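Kolledau Mission Partnership
Progress report to the Grestel Fund, pastoral training grant
Reporting period ending August
Prepared by Jarmila Malý, program coordinator

1. Status

The grant supports doctrinal and pastoral training for lay leaders in the rural congregations of the Sison circuit. Both training blocks scheduled for this period were held. Module A (reading and teaching Scripture) is complete. Module B (pastoral care, marriage preparation, funerals) is complete except for the supervised practice, which carries over to the next period.

2. Enrollment and attendance

Enrollment at the start of the period was 100. Attendance was recorded by session, and a leader is counted as present only if signed in for both the morning and the afternoon. Attendance in the second block was lower than in the first, mainly in the eastern congregations, where the dates overlapped with the maize harvest. Leaders who missed the block have been given the written units and will be examined orally by their district pastor.

The next block has been moved to avoid the same overlap. It will open on a Monday and end with a communion service at the Ristwood church.

3. Materials

The study guide was revised after the first block. Unit 4 was split, as the section on baptism and the section on church membership could not be covered in one afternoon. The revised guide runs to 216 pages. Translation was checked by two readers from the circuit, who worked separately and then compared notes. Most corrections concerned terms for covenant and grace, where the older hymnal and the newer Bible use different words. The guide now follows the Bible and lists the hymnal terms in a glossary.

A total of 1241 booklets were printed. Stock remaining after distribution is held at Ristwood.

4. Budget

Spending on printing was under the approved line. Spending on meals was over it, as the second block ran one evening longer than planned. We request approval to move the printing balance to meals. No other changes are requested. Receipts are filed by block and can be sent on request.

5. Open items

Supervised practice for Module B has not been assigned in two districts. The marriage preparation unit still lacks a section on civil registration. Draft text is with the circuit office for comment, and we will send the final wording with the next report. 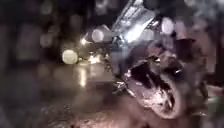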